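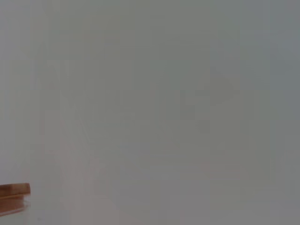 Attachment 1, the brown wooden-looking thing at the lower left and a whole lot of pale gray

Ticket: Plant stand with glass vessel, leaning and won't sit still
Product: Skurketti tabletop stand, bought through the Urnon web shop
Status: Open
Opened: Nov 25, 2023

Hi again! I'm adding to my own ticket, as the form cut me off last night (it seems to stop at 1,000 characters, and I talk a lot).

So, the short version. I've had the stand since June and loved it right up until I moved it from the windowsill to the table against the wall. Now it rocks. It's only a little, but every time I put a mug down next to it the glass gives a tiny clink against the wood and I get nervous. I water cuttings in that thing, so a tip-over means wet wood and wet everything else.

What I've tried so far:

Turned the stand a quarter turn. Still rocks, but on a different corner.

Took the glass out and pressed down on the stand by itself. Same wobble, so I don't think the glass is to blame.

Put a folded piece of card under one foot. That stopped it for 7 days and then the card squashed flat.

Checked the table with the level on my phone. It said fine, for whatever a phone is worth – the tabletop is smooth and I can't feel any bump in it.
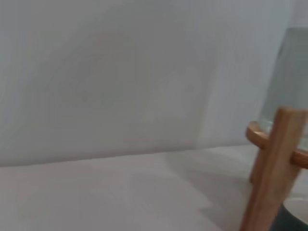
Photo: submitted by customer, ticket attachment 2

The thick leg at the right is the one I'd like you to look at. It's pretty blurry, but you can see the squared top end and the way the leg slants. Is it supposed to slant like that? I can't find a drawing of the thing anywhere, and the Runer stand I had before this one never moved at all.

Update, same day: I took the stand off the table and set it on the kitchen floor. It rocked there too, so I'm crossing the table off my list. I also tightened everything that would tighten. One joint took almost half a turn – I may have missed it when I put the stand together, sorry! The rocking is better now but it hasn't gone away.

I weighed the glass with water in it, in case that matters, and it's 135 grams over what I usually fill it to. I've poured some out.

Two questions while I wait. Do you sell stick-on feet for this stand? The Berisha ones at the hardware store come in a pack of 50 and I need four. And if the leg does have to be swapped, can you send just the leg? I'd much prefer that to boxing up the whole stand.

I'm leaving the glass in the sink until I hear from you.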